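Begehung Teeküche und Pausenraum, Haus Pollinus, November
Geprüft von: Janka Sokol

Fluchtweg zum Treppenhaus frei: ja
Feuerlöscher, Plombe und Prüfmarke: in Ordnung
Löschdecke griffbereit: nein – hängt hinter der Tür, bitte umhängen
Mehrfachsteckdosen: 2, davon eine ohne Prüfplakette. Bis Freitag aus dem Verkehr ziehen.

Kühlschranktemperatur 7 Grad, Regler eine Stufe kälter stellen. Lebensmittel auf den Tischen abends wegräumen.
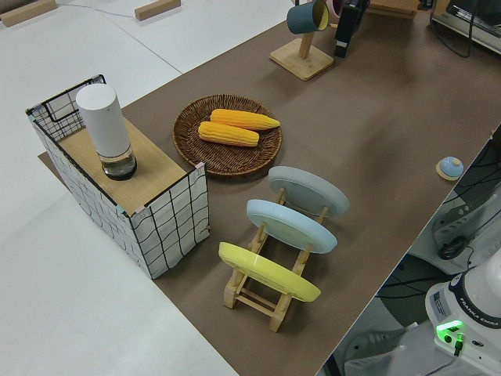

Verbandkasten: Pflaster nachfüllen, Verbandbuch liegt bei Přemysl Danko in Raum 18.
Rauchmelder: Testton geprüft, in Ordnung
Bodenbelag: Kante vor der Spüle löst sich, Stolpergefahr. Auftrag 41 an Firma Kováčik ist erteilt, Termin steht noch aus.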